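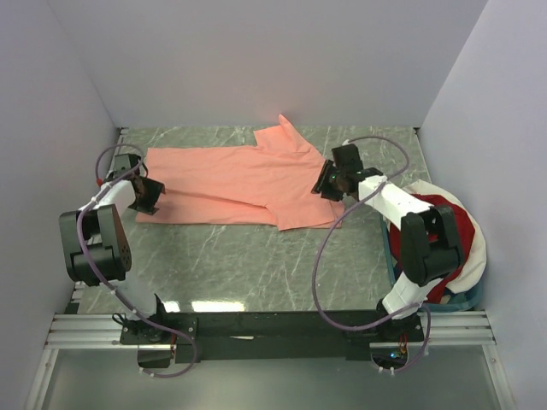 サーモンピンクの半袖、横向きに置いたところ

半袖シャツ、袖をどこに入れるか問題

1 名前:unathi_v
半袖シャツのたたみ方で家の中の意見が割れています。
自分は身頃を縦半分に折って、袖を重ねてから内側に入れる派です。同居している姉は、背中側に左右の身頃を折り込んで、袖は折り返さずそのまま寝かせる派。店でたたんであるのに近いやり方です。
引き出しは内寸の幅が38センチ、奥行きはそれより少し長いくらい。立てて入れています。
縦半分だと早いのですが、襟ぐりの真ん中に折り目がつきます。皆さんはどうしていますか。素材は綿の薄手が多いです。

2 名前:haworth_no_tansu
縦半分で問題なし。
襟の折り目は着ればそのうちわからなくなります。外に着ていくシャツだけハンガーにかければいいと思います。

3 名前:シャバララ
お姉さんに一票。
縦半分は前の中央に線が出るので、無地だと目立ちます。特にピンクや水色みたいな明るい色。柄物なら気になりません。
ただ袖をそのまま寝かせるのは反対です。身頃の幅から袖がはみ出すので、袖だけもう一回折り返します。

4 名前:itz_b
1の写真みたいに横向きに置くやり方は、うちでもやります。裾が左、襟が右。
縦に置くと机の奥行きが足りなくて、奥の肩まで手を伸ばすことになるので。横なら裾と襟の両方に手が届きます。

5 名前:haworth_no_tansu
>>4
横置きだと奥の袖がやりにくくないですか。
写真も奥の袖が立ち上がって壁にかかって見えるし、手前の袖のほうが平らです。自分は机の手前に余裕を残して、奥の袖を先に片づけます。

6 名前:itz_b
>>5
奥が先、は同じです。
手前の袖を先に折ると、奥を触ったときに全体がずれてやり直しになります。

7 名前:ファレッティ
すみません、そもそも机でたたむんですか。うちは床か膝の上です。
膝の上だと、襟を持って縦半分、袖を入れて、下から三つ折り。一枚ずつ積んでいくだけなので場所もいりません。

8 名前:unathi_v
>>7
自分も前は膝の上でした。ただ、薄手だと身頃の下側がずれて、広げてみたら中でよれていることが多くて。机に置くようになってからは減りました。
>>3
袖の折り返し、やってみます。折り返す位置は袖口がどこに来るくらいですか。

9 名前:シャバララ
>>8
身頃を三分の一折ったとき、袖が反対側に向かって伸びますよね。その袖を、身頃の端の線に沿って下向きに折ります。袖口が脇の線から出なければ大丈夫です。
半袖なら一回で済みます。長袖は二回。

10 名前:tshepo
折る前に生地をならすほうが大事だと思う。
写真のシャツも上のほうは割となめらかで、肩の近くにやわらかいしわがある。肩のしわは手のひらで外へ逃がしてから折る。逃がさないで折るとそのまま跡になる。順番や置く向きはその次でいい。

11 名前:haworth_no_tansu
>>10
肩は毎回残りますね。
引っぱるより、肩の縫い目をつまんで一度持ち上げて置き直すほうが早いです。

12 名前:tshepo
>>11
持ち上げると今度は裾がずれるので自分はやらない。
干すときに肩を整えておけば、たたむときにはほとんど触らなくて済む。

13 名前:ファレッティ
干すときにそこまでやる時間がないです……。
子どもの分も入れるとかなりの枚数になるので、速さ優先です。

14 名前:fatima_vw
服の店で三年たたんでいました。
店のたたみ方は、棚に平置きして襟と前面を見せるためのものです。立てて収納する家の引き出しにそのまま持ってきても、あまり得はありません。襟が上に来ても、立てたら見えるのは折り山だけです。
なので家なら縦半分でいいと思います。襟ぐりの折り目が嫌なら、真ん中から少しずらして折ってください。それだけで前の中央の線は避けられます。

15 名前:シャバララ
>>14
ずらすと左右の厚みが変わって、立てたときに倒れませんか。

16 名前:fatima_vw
>>15
指一本ぶんくらいなら倒れません。引き出しが半分空いていたら何をしても倒れます。

17 名前:itz_b
倒れるのは仕切りで解決しました。
Uvierの布の仕切り、うちは99センチ幅のタンスに並べて使っています。ただ洗うと縁が少し反ります。
ブックエンドでも代わりになりますが、底が滑る引き出しだと動きます。

18 名前:haworth_no_tansu
Uvierは高さが足りなくて、大人のシャツだと頭が出ませんか。

19 名前:itz_b
>>18
出ます。出ても閉まる深さなので気にしていません。浅い引き出しだと引っかかると思います。

20 名前:unathi_v
いろいろありがとうございます。さっき試しました。
横置きで奥の袖から、身頃を三分の一ずつ、袖は折り返し。丈は三つ折り。引き出しには入りましたが、縦半分より幅が広くなって、一列に並ぶ枚数が減りました。
少しずらした縦半分も試しました。こちらは幅は前と同じで、線は鎖骨の横あたりに来ました。着たときに見えるかは明日着て確かめます。

21 名前:シャバララ
>>20
三分の一のほう、幅が広いなら内側に多めに折れますよ。左右が真ん中で少し重なるくらいまで。

22 名前:tshepo
重ねると真ん中が厚くなって、結局そこにしわが出る。薄手ならなおさら。

23 名前:シャバララ
>>22
うちは出ていません。乾ききる前にたたんでいませんか。

24 名前:tshepo
>>23
乾いてからたたんでいる。詰め込みすぎの可能性はある。

25 名前:ファレッティ
今夜は床でfatimaさんの少しずらすやり方をやってみました。慣れると速さは変わらないです。ずらす方向を毎回そろえないと、並べたときに見た目がばらばらになりますね。

26 名前:fatima_vw
>>25
左右どちらでもいいので、いつも前身頃を上にして置いてから折るとそろいます。

27 名前:unathi_v
着てみました。線は近くで見ればわかる程度です。自分は少しずらした縦半分にします。
姉は自分の分を今までどおりたたむそうなので、引き出しを分けました。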